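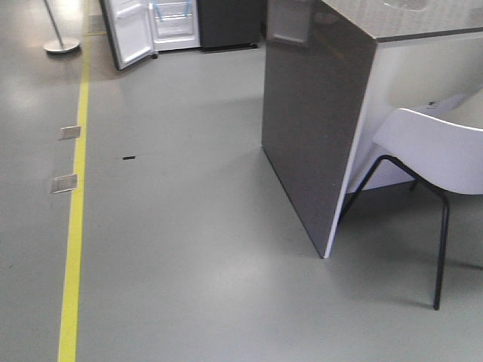 Yellow line on the gray floor, with small items left lying on both sides of it

Monthly Safety Walk, Premham Building, Ground Floor
Checklist with comments
Month: December
Start of walk: Monday, 7:30 in the morning
Marks used: OK / Needs work / Not checked

Please read the comments together with the marks. A mark alone does not tell very much, and last time several people asked me what "Needs work" was meaning for their area. I have tried to write it more fully this month.

1. Floors and walkways

1.1 Walkways free of boxes, bags and cables
Mark: Needs work
Comment: The corridor from the main door to the Royer room is good. Behind the copy station there were two boxes of paper on the floor, in the same place as last month. The paper belongs on the low shelf. I moved the boxes myself but I would prefer not to do it every month.

1.2 Floor swept, no small pieces lying
Mark: Needs work
Comment: Small flat things on a smooth floor are easy to miss and easy to slip on. If you drop tape, a tag or a cut piece of strap, please pick it up at once and do not leave it for the cleaning in the evening.

1.3 Floor lines readable
Mark: OK
Comment: The line at the loading door is getting thin where the pallet truck turns. It is still readable. I will look again after the winter.

1.4 Entrance mats flat and dry
Mark: Needs work
Comment: The mat at the north door curls up in one corner. I turned it around, so the bad corner is now against the wall. A new one is ordered. When there is snow, the mat must be changed at midday also, not only in the morning.

1.5 Floor coating free of cracks and bubbles
Mark: OK
Comment: One bubble near the drain in the wash area, size of a coin. Same as last month.

2. Exits and escape ways

2.1 Exit doors open with one hand
Mark: OK
Comment: All doors tried. The east door was heavy in the cold, and the hinge has now been oiled.

2.2 Exit signs lit
Mark: Needs work
Comment: The sign over the stairs to the basement is blinking. Work order 487 was opened for this. Until the repair is done, please do not hang any decoration near this sign, because in December it happens every year.

2.3 Escape plan on the wall is the current one
Mark: Needs work
Comment: The plan beside the kitchen still shows the old store room as an exit. This is a serious mistake on paper, even if everybody here knows the building. Visitors do not know it. I removed the plan and will hang the corrected one this week.

2.4 Nothing stored on the stairs
Mark: OK

3. Fire equipment

3.1 Extinguishers in place, pin and seal not broken
Mark: OK
Comment: The extinguisher in the Royer room was behind the coat stand. You could reach it, but you could not see it from the door. The coat stand is moved to the other wall. Please let it stay there.

3.2 Pressure needle in the green field
Mark: OK

3.3 Fire blanket in the kitchen
Mark: OK
Comment: The tabs hang out at the bottom as they should.

3.4 Smoke detectors not covered
Mark: OK
Comment: After the painting in the fall one detector had still a plastic cap. It is off now.

4. Seating and furniture

4.1 Chairs stand firm, no loose legs or screws
Mark: Needs work
Comment: One swivel chair in the office does not hold its height. I put a note on it and took it to the repair shelf. If you find a chair that moves under you, do not only exchange it with the chair of your colleague. Bring it away and write it on the list.

4.2 Feet and caps on chair legs complete
Mark: Needs work
Comment: Two kitchen stools are missing a rubber cap. A metal leg without cap slides quickly, and it also scratches the floor. We have caps in the drawer under the first aid box.

4.3 Shelves fixed to the wall
Mark: OK
Comment: The tall shelf in the archive was pulled by hand, no movement. The shelf label says a load of 1,000 pounds in total, but please keep the heavy folders in the lower half anyway.

4.4 Tables without sharp corners or splinters
Mark: OK

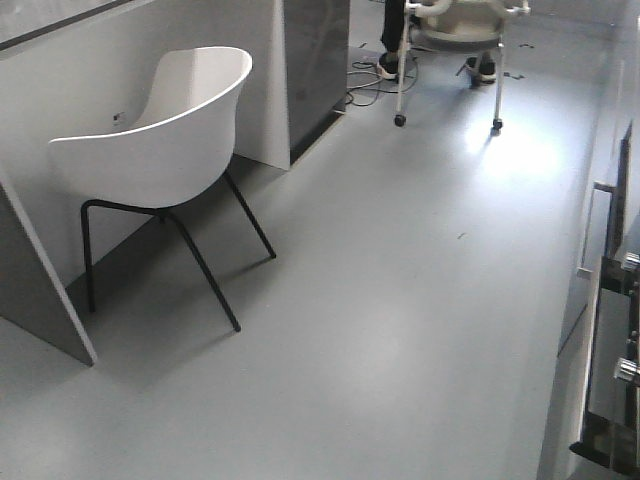

How often should a fire extinguisher be looked at?
Once a month by the person who makes the walk, and one time in the year by the service company. The monthly look takes less than a minute: it is in its place, you can see it, the seal is whole and the needle is in the green. Then write your initials on the tag.

5. Electrical

5.1 Plugs and cables without damage
Mark: Needs work
Comment: The cable of the floor lamp in the waiting corner is pinched under the sofa foot. The outer skin has a mark, the inside I cannot judge. The lamp is unplugged and must stay unplugged until the electrician has seen it.

5.2 No power strip plugged into another power strip
Mark: Needs work
Comment: Found in the small office, for the second time. The heater was on the same strip. A heater goes directly into the wall outlet, always. I know the room is cold in the morning and I have asked the landlord, Drolell, if the heating can start one hour earlier.

5.3 Electrical cabinet closed, free space in front
Mark: OK

5.4 Outlets near water
Mark: OK
Comment: Test button pressed at both kitchen outlets, both switched off and came back after reset.

6. Kitchen and cleaning materials

6.1 Cleaning products in the original bottle
Mark: Needs work
Comment: There was a water bottle with a blue liquid under the sink and no label. I do not know what it was. It went to the special waste. Please never fill a cleaning product into a drinking bottle, also not for one day.

6.2 Gloves available
Mark: OK
Comment: Size large is nearly finished.

6.3 Coffee machine switched off at night
Mark: Not checked
Comment: I was there in the morning, so I cannot say.

6.4 Surfaces wiped, nothing sticky or dripping
Mark: OK
Comment: On shiny dark surfaces a spill is hard to see when the light falls from the side.

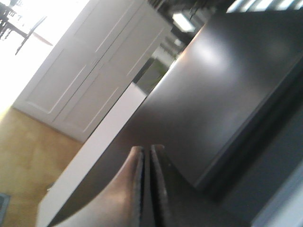
It helps to bend down a little and look along the surface, or to pass a dry paper towel over it. The same is true for the dark tiles near the dishwasher. I found one wet place there in November with my own foot and I do not wish to find the next one in that way.

7. First aid

7.1 Box complete
Mark: Needs work
Comment: Small bandages are nearly gone again. The big ones are never touched. If you take something, please write it on the card in the lid, only then can I order the right thing. The eye wash bottle is good until spring.

7.2 List of first aiders up to date
Mark: Needs work
Comment: Two names on the list do not work here anymore. The new list is with Prekasach for printing, together with the corrected escape plan.

7.3 Phone number for emergencies hanging at the phone
Mark: OK

8. Meeting room

8.1 Number of persons
Mark: OK
Comment: The room is allowed for up to 16 persons. For the year-end meeting please use the canteen.

8.2 Projector cable taped or covered
Mark: Needs work
Comment: The cable cover exists, it lies in the cabinet. Please use it.

Open points from the last walk

Handrail on the basement stairs: fixed again, closed.
Water under the radiator in the hall: closed, it was the valve.
Light in the bicycle shed: still open, waiting for a part.
Mirror at the loading door: still open. I asked for a price and got no answer yet.

Points that cannot wait until the next walk: 2.2, 2.3, 5.1 and 5.2. The other points should be finished in 6 working days. When you have repaired something in your area, write it on the sheet at the front desk with the number of the point, so that I do not need to search for it.

Next walk: January, the date will hang at the front desk. Keys for the archive and the basement must be there in the morning, please.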